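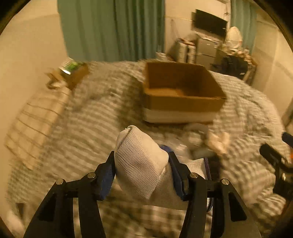

Sock no. 1, rolled, over the stripey duvet. Box is the goal.

October 21, 2024
by Vy Mai

1/ ok thread. student project update for the Grimwood robotics club, im typing this between runs so forgive the spelling

2/ our team is four people. me, Khải Hứa (fingers + pads), Nhung Hầu (training, all the laptop stuff), Hưng Nghiêm (labels, files, nagging). Advisor is Mechthild Zaugg. Team name is Tạ bc we were out of ideas and it was short

3/ task this term: laundry. pick up small soft things off a bed, put them in an open cardboard box. Sounds like nothing. Socks are AWFUL

4/ you squeeze the hand gripper yourself, do the job by hand, it records, then the arm at school learns from the recordings. So the more bedrooms the better. Everybody got a homework quota

5/ my quota = 820 clips by the end of the term. the team total we promised Mechthild is 3000. we are at 1560 as of this morning

6/ rolled socks are the easy ones btw. there's something to grab. flat single socks you have to pinch the duvet a bit and then you get duvet

7/ the blue pads are Khải's third try. first ones too slick, second ones peeled. These ones grip knit really well, bit too well, small stuff hangs on when you open up. You sort of have to shake it. Hưng says no shaking, the arm will learn the shaking

8/ so now the rule is open wide, wait, back straight up. slow. so slow

9/ things I've redone today: forgot to hit record. forgot to hit record again. sleeve in front of the lens. dropped one behind the bed

10/ Nhung wants white socks on light bedding on purpose, low contrast, "thats where it fails". She's right, last test the arm went for a fold in the sheet 11 times in a row. just kept picking up the same fold

11/ someone asked about the box. Flaps off, they kept flopping in and then the sock lands on the flap and does that count?? we argued for a whole meeting. flaps off.

12/ Q from Khải in the group chat, can we do towels. no. Towels are next term. please

13/ regional showing is in March at Barkbridge, each team gets a table and a bed-height platform and a pile they haven't seen before. Scoring is by item in the box, minus anything that ends up on the floor

14/ team to beat is Kernunska. they did dishes last year and it was so smooth it made me mad. This year also laundry. cool cool cool

15/ Mechthild's note on last weeks batch: "approach too fast, vary your starting height, tidy less." tidy less!! framing that and showing my mom

16/ she means move the pile around and leave the duvet rumpled between runs, dont smooth it out. I was smoothing it out. every time. that's a lot of clips with a very nice bed

17/ Hưng checked and we can keep them, just need messy ones to balance. phew

18/ wrist update: sore. The trick is elbow in, hold it like a drill. took me way too long to figure out, passing it on to the first years

19/ if you're at Grimwood and have a bed and some socks we will lend you the spare gripper for a night. Training is short, Khải does it in the lab after class. Different sheets = good. Patterned = very good

20/ ok battery's charged. back to it, next post when we hit the quota or when I run out of socks

Contact: message the Tạ team account | © 2024 Vy Mai | Back to top

Recent posts
- Pads, round two: peeling already
- How we label a dropped sock
- Grimwood club night, what to bring
- Sheet fold 11, arm 0
- Barkbridge rules, the short version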